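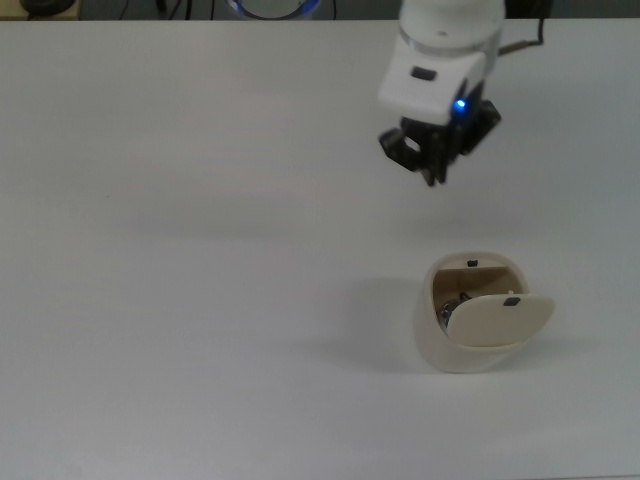 A trash can that has to be emptied into another trash can is a hobby, according to the reader who wrote in after my last column, and would I please stop encouraging people. The reader went on to say that a grown adult can walk to the kitchen, that walking to the kitchen is in fact most of the exercise some of us get, and that there is already one place in the house that smells of banana and no need for a branch office.

I have read this letter several times, once out loud. I agree with nearly all of it and intend to ignore it.

My position on the tabletop trash can is that every table where anybody does anything should have one. By tabletop trash can I mean the silly little kind with a lid, the kind that looks as if a real trash can was left in the dryer. I resisted for years. I thought of it as belonging to the same family as the banana slicer and the tiny broom that comes with the tiny dustpan. Then I was given one in a gift exchange at Jevthorpe, where the spending limit was 11 dollars and the spirit of the thing was clearly hostile, and by the end of the month I was a convert and had become boring about it.

Consider what happens without one. You sit down to open the mail. The first envelope gives you a strip of torn paper, and you put the strip next to you, because getting up for a strip of paper would be ridiculous. Then you peel a clementine. Then there's a tea bag, which goes on the strip of paper, which is now doing the work of a saucer. A twist tie turns up from somewhere. You have not made a mess, exactly. You have made a decision, four or five times in a row, that this particular item isn't worth a trip, and each time you were right. The pile is what you get for being right.

The kitchen trash can can't help you with any of this. Mine is a 34-liter steel cylinder with a foot pedal, and it treats every visit as a serious occasion. You press down, the lid goes up, you drop in one staple. I feel I should say a few words.

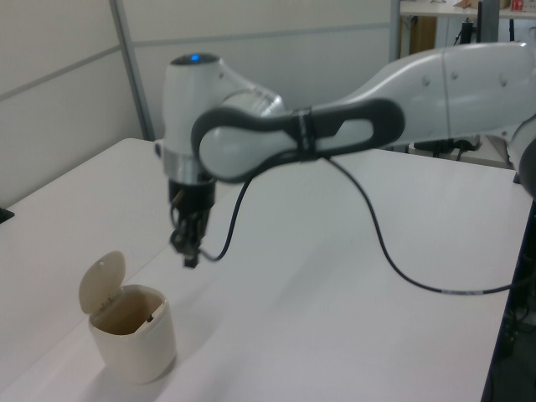 A small lidded bin, open for business.

Now, the lid. People who will grant me the bin want to take away the lid, and this is where I have lost friends. An open cup on the table does the same job, they tell me. I've tried the open cup. At a dinner on Mellard Street I watched a guest set an olive pit in one, and then I watched another guest reach over and pour Manetti into it. Manetti is the red we all buy when we're being careful, so no great loss to the wine, but the evening took a while to recover. Leave a cup on a table and sooner or later it'll be treated as a cup. A thing with a flap on it can't be confused with anything, and you don't have to look at what's in there while you eat.

I will also admit the case against the lid, which is that you touch it. You touch it with the same fingers that just handled the chicken skin, or the glue, or whatever you've been up to. So it needs wiping. I'd put the wiping at 90 seconds if you are thorough and have music on. If that's too much upkeep for you, I can only say that you must have a very full life and I'd like to hear about it some other time.

Color is a smaller question and I have strong feelings about it. Mine is cream. Cream is correct. Black ones look like office equipment and red ones look like a warning. The clear kind, which exists, and which somebody was paid to think of, shows you the tea bags from all sides like an aquarium. Cream sits on a white table and looks as if it might have sugar in it, which is a risk if you have guests, see above.

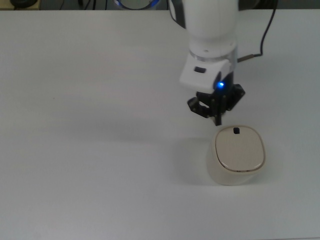 4 min read

A clear table is what all this is supposed to be in aid of, and I suspect it's where the letter writer and I really part ways. There's a school of tidying that wants every surface bare, and it regards my little bin as one more object, an enemy with a lid. I've lived in that house. It had a beautiful table, and everybody who used it carried their scraps around in their pockets. I once found half a Borbély wrapper in a good coat, in spring. (Borbély are the walnut cookies from the corner shop, and the wrapper sheds.) The table was spotless and the coat had to be cleaned.

A surface you work on ought to be allowed one ugly, useful thing. Sewing tables get a pincushion. A desk used to get an ashtray, and I'm not asking for those back, but I do notice that people who had ashtrays rarely had a pile. They put gum wrappers in them, and broken rubber bands, and receipts folded very small. When the ashtray went, nothing was sent in to replace it, and the receipts have been loose in the house ever since.

As for having to empty one can into another: yes. It takes a moment, in the evening, on the way to turn off the kitchen light. I've skipped it, too, and I can report that a closed lid will keep a secret for two nights if the secret is pencil shavings and for less than one if it's shrimp. The reader is right that it's an extra chore. The reader is also, I'd guess from the brown ring on the second page of the letter, somebody who has been putting tea bags down on the mail.

The column's comments stand at 226, most of them in favor of the cup. Please keep them coming, and please rinse the cup.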